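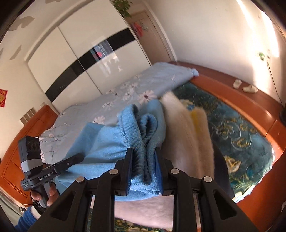 The bed in the back room, with the blankets not yet put away.

THE BLUE ONE

My aunt Polyxeni Papadakis kept her blankets on the bed and never in a closet. She said that a blanket in a closet forgets what it is for. When I came to the house in Cletport, in March, they were all there on the big bed in the back room, one over the other, and my first work was to fold them.

I started with the cream one, because it was the softest and I was tired. It did not want to be folded. It is a plush blanket, thick, and each time I brought two corners together the middle slid away from me. Near it was a narrow piece of yellow cloth and I did not know what it was. I left it where it was.

Sadia Bhutto came in without knocking. She had lived on the other side of the wall for 23 years, and in all this time, she told me, she had knocked only once, when my uncle died.

"You are folding them in the wrong order," she said.

"Is there an order?"

"The blue one goes last. On the top. She wanted it near."

I looked at the blue one. It was a light blue fleece with a stitched edge, the kind you can buy in any town. I had expected that the precious thing would be the bedsheet, the dark one with gold flowers that turn around each other, or perhaps the bed itself. The bed was the only furniture my aunt had brought from the old apartment. The wood is orange-brown and so shiny that the window lies on it in the evening. Four men carried it up the stairs, and one of them sat down on the last step afterwards and asked for water, and my aunt gave him wine.

"Why the blue?" I asked.

Sadia sat on the corner of the bed. She put her hand flat on the duvet, on the daisies, and moved it a little, as one does with a cat.

"You don't remember? You came here with it."

I did not remember. I was four years old when I stayed in this house for one winter, and of that winter I have kept only a smell of oranges and a radio behind a door. I knew that my mother was ill then. I knew that somebody had brought me on the night bus to Cletport and that my aunt had stood at the station. A blanket I did not have in my memory at all.

"You would not give it to her to wash," Sadia said. "For 10 days you carried it everywhere, also to the toilet. Then one night she took it from you when you slept, and she washed it in the sink and dried it on the stove, so it would be ready before the morning. She came to me at five o'clock to ask if I had an iron. Who irons a blanket? But she was afraid you would notice."

"Did I notice?"

"You said it was smelling wrong. You cried until lunch."

She laughed, and then I laughed too, and after this we were both quiet. Outside a truck was going backward for a long time.

Then I saw that one corner of the duvet was tied in a knot. It was a small knot, hard and well made. I reached over to open it.

"Leave that," said Sadia.

"What is it?"

"When she had to remember something, she tied a corner. The handkerchief, the curtain, once my scarf when I was wearing it. This one I saw already before the new year."

"And what did she have to remember?"

"She didn't tell me. I think that by the end she also didn't know. But she would not open it, because then, she said, it is sure that it's lost."

I took my hand back. I finished the cream blanket as well as I could, and I put the pink one with it, and I pulled the gold flowers straight where they were showing. Sadia did not help me. She watched and corrected me two times, once about the direction of a hem.

The blue one I folded last. I did it slowly, edge on edge. It made a thick pile, with the hem curling out of it in waves, and I held it in front of me and did not put it down. I wanted to smell it but I was ashamed in front of Sadia, who was looking at the window very carefully.

"I will go and make tea," she said, and she stood up. "It will take some time. My kettle is slow."

Her kettle was new. I had seen the box by her door that morning.

I waited until I heard her steps on the other side of the wall.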